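Why I finally rewrote my grasp queue

June has been a great month for deleting code. I took out 300 lines of planner glue last night and the arm got better, so let me tell you about it while I'm still excited!

Some background for new readers. My stack is called Magbanua, and for most of its life it worked like a to-do list. The detector handed over every object it found, a scoring step sorted them by confidence, and the planner went down the list from top to bottom. Simple, easy to debug, and terrible on a busy table. The most confident detection is often the one wedged between two neighbors, and the arm would spend ages hunting for a collision-free approach to it when there was an easy pick sitting out in the open.

Irfan Usmani had been telling me for months to stop scoring objects and start scoring grasps (he was right, Irfan, you can stop emailing). So the new version samples 100 candidate grasps across the whole table, throws out the ones the fingers can't reach, and ranks whatever is left by clearance first and detector confidence second.

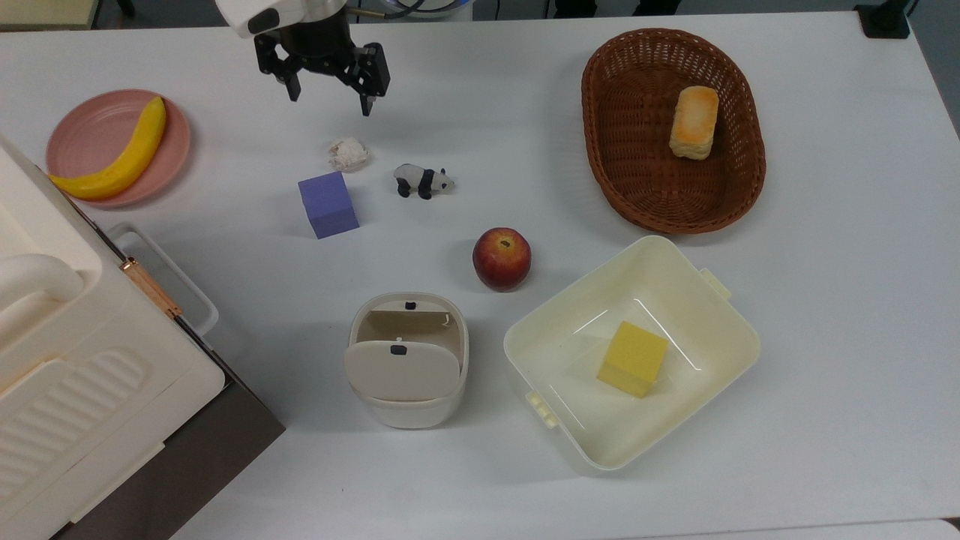 Clearance turned out to be a lovely thing to compute once I stopped treating it as one number per object. Each candidate now gets a little swept volume for both open fingers, plus the path down, and I check that against the point cloud. The purple cube is a good test, with the crumpled white thing just above it and the panda right beside it. Under the old code it got a single "crowded" penalty and dropped down the queue. Now the bad finger directions lose points and the good ones keep theirs, so the cube stays in play. The banana has its own quirk, with its tip poking out past the rim of the pink plate, and I had to stop the segmentation from cutting it off right at that edge.

The part I'm happiest with is replanning. After every pick, only the candidates near the change get resampled, and the rest carry over. A full pass used to take 300 milliseconds on my desktop and a partial one now averages 215, so it's a modest win – but the pauses between picks feel much shorter to me.

Still on my list: containers. Anything inside a bin with walls needs its own approach rule, and mine is currently a hard-coded vertical descent that I'm not proud of. Lindsay Whitelaw sent me a neat idea for treating the walls as soft costs, and I'll try it in the next branch. I also want to move the config files over to Vadau so I can stop editing them by hand at midnight.

The branch is called "open-fingers" if you want to poke at it. Bug reports very welcome, especially weird ones!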